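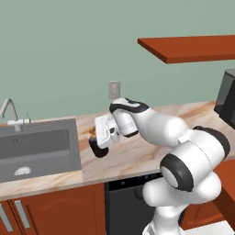 Janditex Kitchen Pack: single-arm counter task beside the sink, rendered view.

Janditex Kitchen Pack for Gravance Simulator

The Janditex Kitchen Pack is a set of simulated kitchens and household tasks for teams training or testing robot arms. It runs inside Gravance and includes everything needed to load a room, place an arm in it, and start recording or scoring episodes. No lab space or hardware is required.

What is in the pack

The license covers 6 kitchen layouts and 90 tasks. Layouts differ in cabinet style, counter material, wall color, and appliance placement. The set shown on this page has wood cabinets, a marble-pattern counter, and sage green walls. Any layout can be paired with any task that its furniture supports.

Tasks fall into the following groups:

Counter and sink: picking up small objects, moving them between the counter and the basin, clearing a work area.

Appliances: reaching controls, placing items under a spout or on a tray. The espresso machine is modeled with a display, buttons, and a drip tray.
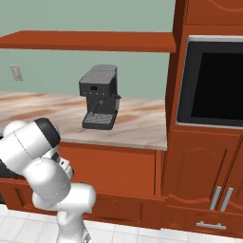
Drawers and cabinets: opening, closing, placing items inside, taking items out. Handles come in vertical and horizontal bar types. Friction and travel are set in the layout file and can be changed per drawer. Lower drawers are the harder case for most policies, as the arm has to fold down beside the cabinet and work below counter height with very little clearance.

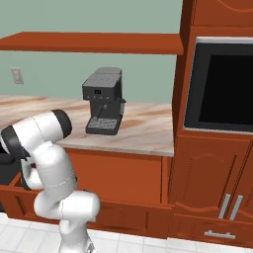 Start positions for the arm can be fixed or drawn at random from a marked floor area. Random starts are on by default. Turn them off when comparing two versions of the same policy.

Demonstrations

Each pack ships with 900 recorded demonstrations, collected by teleoperation through the Cordier interface. Files include joint positions, gripper state, and camera views. Users who already own a Cordier controller can record their own runs in the same format.

Requirements

Gravance, current release
One graphics card with ray tracing support
40 GB of free disk space

Licensing

Licenses are sold per site and do not limit the number of machines. University labs can apply for the academic rate. Skirkeo handles orders and support outside North America.

Updates are free for the term of the license. The next layout update is planned for October and will add deformable items such as towels and sponges.

Page last updated April 29, 2026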